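4. Mounting the arms and running the first two-arm task

This section assumes the cell frame is square, the marbled board is screwed down and both side panels are in. If you are building at home and not in the Jultow workshop, read section 3 again before you power anything. The mains lead and the arm supply must not share a strip.

You will need: both arms, the two base plates, eight M5 bolts, a hex key set, zip ties, and the task box (two hair dryers and their pouches).

4.1 Fixing the bases

1. Slide the T-nuts into the front rail before you fit the end caps. Four for each base.

2. Stand the left base on the rail and run the bolts in by hand. Do the same on the right. Leave all eight finger-tight.

3. Measure between the inside faces of the two base plates. The gap should be 197 mm. The saved poses in the Pravine configuration file assume this figure, and a small error here becomes a large one at the gripper.

4. Tighten in a cross pattern, then measure again. The right-hand plate tends to creep outwards as the last bolt goes in.

CAUTION: Support the arm with one hand until all four bolts are tight. The motors give no holding force when the supply is off and the arm will drop forward on to the board.

4.2 Cables

5. Clip the thin black cable along the upper link of each arm. Leave a slack loop at the elbow large enough to pass two fingers through.

6. Bring the tails down behind the rail to the controller boards. Zip-tie them to the rail, then cut the ends flush. Don't tie them to the slotted tray, as it has to slide out for cleaning.

7. Switch on the arm supply and wait 20 seconds. Check the lights on the boards against the table in appendix B before you send any command.

Note: If one arm fails to answer, swap the two data leads at the hub. If the fault moves to the other arm, the lead is bad. If it stays, check the address of the base motor.

4.3 Laying out the work

8. Move both arms to the rest pose and keep your hand on the stop button while they travel.

9. Put the hair dryers on the board within reach of the arms, with their plugs disconnected from the mains. Set the pouches along the back edge, to the right, where neither elbow passes over them.

10. Start the teleoperation program and bring each gripper over the board at half speed. Watch the wrists as they come inwards. 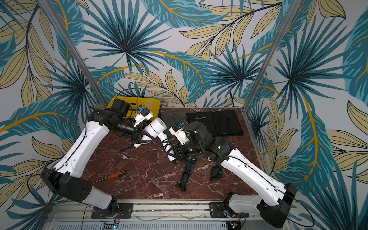

11. Close the left gripper on a dryer and lift it just clear of the surface. If it slips, raise the grip current in steps of 8 until it holds. Do not go above 181 on this scale. The plastic fingers bend before the motor complains.

12. Bring the right gripper in slowly from the other side and stop short of contact. Save this as the "meet" pose.

4.4 Checking the meet pose

The meet pose is the one most builders get wrong. Both wrists are at the far end of their travel, and any twist in the rail shows up here first. Run it five times with empty grippers and then five times with the dryer. Rizal Hidayat, who wrote the Pravine poses, sets his by eye from the front of the cell and corrects the height last - it is quicker that way than typing in offsets.

If the dryer sits too low, raise the left wrist before you touch the right. If the grippers are level but one is nearer to you, go back to step 3. 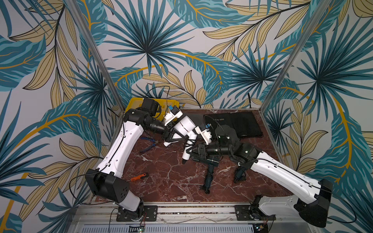
Pravine treats the two arms as one machine once the meet pose is saved, so a stop on either side stops both. Test this before you go on. Press the stop while the right arm is moving and make sure the left arm freezes as well. In the meet pose the grippers are close enough almost to touch over the middle of the board, with the barrel of the white dryer between them, and an arm that carries on alone will knock it out of the other's fingers. If only one side stops, the Trevor relay is wired to a single supply. See section 2.6.

CAUTION: Never reach between the grippers to straighten the dryer. Press the stop, switch off the arm supply, support the raised arm and then reach in.

4.5 Before you leave the cell

13. Open the grippers with the dryer resting on the board, return both arms to the rest pose and switch off the supply.

14. Copy the pose file to the Padalent folder on the workshop drive and put the date in the file name. Older files with no date were cleared out on Apr 2, 2018 and can't be recovered.

15. Check the base bolts once more after the first hour of running, then every month. Section 5 covers recording and playback.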